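Bikside Community Help > Home and Laundry > Folding and storing

Best way to fold sports kit so it stays folded?

Asked by hoopsmum48, July 2014

I've ended up as kit person for my son's basketball club and I'm loving it far more than I expected, but the folding is beating me! Ordinary cotton T-shirts I can do all day long. It's the sporty stuff that goes wrong. The fabric is slippery, the armholes are enormous, and by the time I've got the second side over, the first side has slid back out again. Then it all goes in a holdall and comes out looking like I never bothered.

I don't have a big table. I do have a padded bench in the back room, grey woven cover, and I've been wondering whether I'd be better on that or on the floor. Also, is it worth folding so the numbers show, or is that just fussy? We have 48 bits of kit between the teams, counting warm-up tops, so whatever I do has to be quick.

3 answers

Answer from Kirsty Staniforth (7 votes)

Oh, I love this question. I did kit for Nokport juniors for years and I still fold everyone's washing when I visit (they've stopped arguing).

Use the bench! A woven cover grips slippery fabric beautifully, and a polished table is the worst thing going. I'd take upholstery over a table every time, even if it's a bit narrow and you have to lay things sideways.

Red and white kit on grey upholstery:

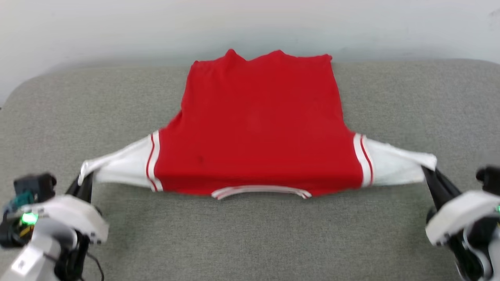
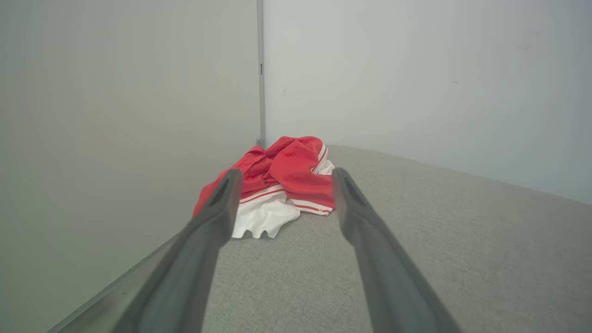
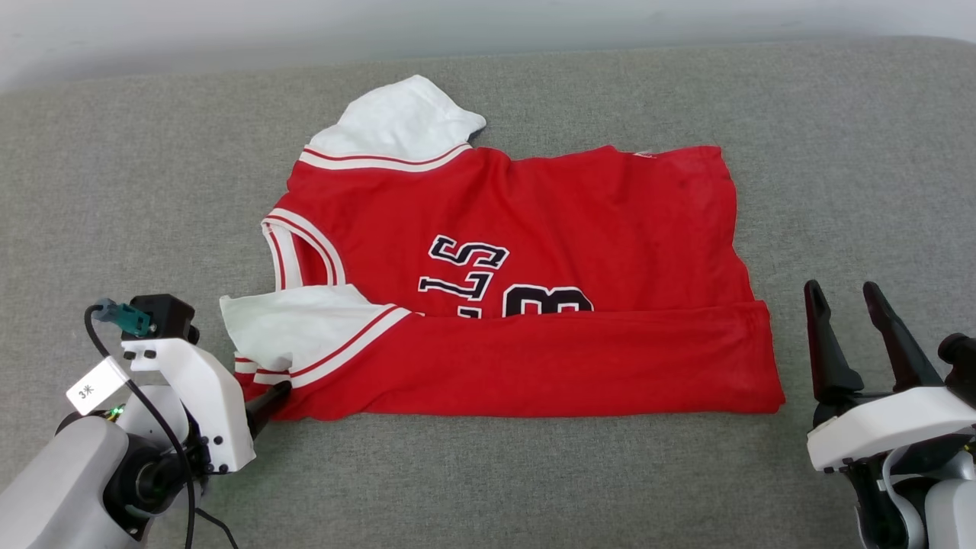
Start by getting it properly flat. Take hold of both sides at once, at the sleeve ends or the shoulders if it's sleeveless, and pull gently outwards until the body lies square. Give the hem a tug as well. Most of the battle is won there, and I promise it's quicker than fighting creases later on.

For a sleeveless top, don't try to fold the sides in first like you would with a T-shirt. Those big armholes just flop about and drive you mad. Lay it down with the length running left to right and bring the lower half up over the top half, so you've got one long straight edge nearest you. Run your palm along that edge. Then tuck any bits of armhole that are poking out back under, and fold it in half again from the hem end. Done, a neat little packet, and it really does stay put!

With sleeves, you bring each one in across the back first, then do exactly the same.

As for numbers, not fussy at all! You'll lose part of the number on the first fold whichever way you go, so do your last fold with the number side outwards and you'll usually have enough showing to tell whose it is. On match mornings that saves so much rummaging.

One more thing, stand them on end in the bag like books. I had a Gallardo holdall with a stiff base and it took the lot upright. Marvellous bag. The zip went in the end but I still keep wrapping paper in it.

Answer from tumbledry_tim (2 votes)

I roll mine. Flat, in half lengthways, roll up from the bottom, elastic band. Takes no time and you get loads in. You can't see the numbers though, so I write them on masking tape and stick that round the band.

Don't fold anything that's still damp, the mesh sort goes whiffy really fast.

Answer from wellington_boot (0 votes)

Get a folding board. Distinetti do one, my sister swears by it. I haven't tried it on football or basketball tops.

Comment from hoopsmum48

Thank you all so much! Kirsty, I tried your way on the bench this morning and the long fold first is brilliant, I got through the whole under-12s set before my tea went cold. The warm-up tops are still a bit bulky so I might roll those like Tim does and fold the rest. Do you do the shorts separately or tuck them inside the matching top? I'd like it all sorted before the new season starts in September.

Comment from Kirsty Staniforth

Inside the top, every time! Fold the shorts in half, pop them on just before your last fold and wrap the top round. Keep a couple of spare pairs loose in the end pocket as well, someone always forgets theirs.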